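Clearing out the drawer unit
8/21/24

I put off the gray drawer unit all summer. It came with me from the apartment on Biltmont, and I am fairly sure I moved it with everything still inside. The movers wrapped tape around it and up the ramp it went. After that I kept adding to it.

It has three drawers and a flat white top. I bought it secondhand for $30, and it has held up better than the desk it was supposed to go with. The desk is gone.

I set aside an evening for it and used 45 minutes of that on the top drawer alone. Mostly paper. I had manuals for two printers I no longer own, the lease from Biltmont, a stack of takeout menus, and the warranty card for a Tosedano lamp that I gave to my sister. Also 85 cents in loose change, which I put in my pocket and spent the next day. I kept the lease. I don't know how long you are supposed to keep a lease.

The middle drawer was cables. I have written about cables on here before and I don't have much to add. I kept one of each kind and two of the kind that charges my phone. The rest went into a grocery bag for the electronics drop-off at Yadav Hardware, which takes them at the service counter if you get there before they close at six. They also take batteries, but those have to be in a separate bag with tape over the ends. I did not know that the first time and had to stand there taping.

The bottom drawer was the one I was dreading, and it was fine. Sewing kit, picture hooks, a level, a box of screws, the good scissors. I had bought another pair of scissors in November because I couldn't find those. Now there are two pairs. The new ones went to the kitchen.

A few things that worked for me this time:

Do one drawer all the way through before you start on the next. I have tried dumping everything onto the floor at once and I end up stepping over it for a week.

Wipe the inside while it is empty. I used a damp rag and a little dish soap. The corners needed an old toothbrush.

Don't buy dividers first. I bought a set of Atano trays last year, before I had sorted anything, and they were a half inch too wide. They are under the bathroom sink now holding sponges. This time I used the lids from shoe boxes -- not pretty, but they fit and they were free.

Decide what the top is for. This has been my problem with every flat surface I have ever owned. Mail goes on it, then keys, then a sweater, and in a month I can't get at the lamp. My rule now is that a couple of things can stay on top and everything else has to go in a drawer or leave the room.

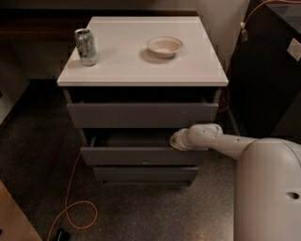 Tosedano Street Tidy Club | Members' Blogs

A can and a tan bowl is as much as I want to see up there. The bowl is for keys and whatever is in my pockets. I like it because it's shallow, so it can't turn into another drawer. The can goes out with the recycling.

The top drawer is now for paper I need to deal with this month. Cables stay in the middle. The bottom one is still tools and sewing, since I already look for them there. I thought about labels and decided against it. With that few drawers I can remember.

I also rubbed a little candle wax on the runners -- the top drawer has been stiff for years. I will see how long it lasts before I recommend it to anybody.

Next is the hall closet. There is a vacuum in there that I think only needs a belt, and a box marked "misc" from Biltmont that I have not opened. I would like to get through it before the weather turns and I need the coats. If you have a good way to store boots in a narrow closet, leave a comment. The floor in mine slopes, so a rack with legs probably won't work.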